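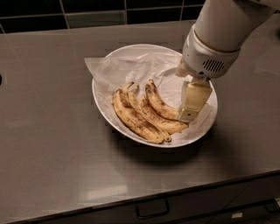 Plultton Catering Department | Stores and Supply Group

Visit report: Drovthorpe ripening depot, June 2023

The depot takes green bananas by road from the port at Busgate and supplies kitchens and greengrocers within 52 miles. Our group went to see how fruit is graded before it reaches the stores, and whether a later delivery slot could be had.

The building holds 17 ripening rooms, each with its own cooling plant and a door that seals against a rubber gasket. Fruit stays in its cartons throughout. Air is drawn through the pallets sideways by fans at the rear wall, and pulp temperature is read with a probe pushed into one finger per pallet. Ethylene is dosed on the first day, after which the rooms are vented at set times. The control software is called Mugo and logs every door opening.

Room 9 was out of use for a fan bearing. The largest room takes 110 cartons per bay, though 108 is the working figure, as the top corner positions block the return air.

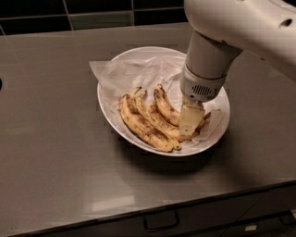

Grading is done by eye against a printed colour card. Most customers order at the stage where the tips are still green. Anything past full yellow is held on a separate rack and sold the same morning at a lower price, mainly to bakers. Speckled skin is not treated as a fault for baking or for purée, but split necks are rejected.

Points for our own stores: keep bananas out of the cold room, do not stack cartons above the marked line, and order in smaller lots twice a week. The depot can offer a 6 am slot but not the later one we asked for. Parking is at the north gate only, and safety shoes are required past the loading dock.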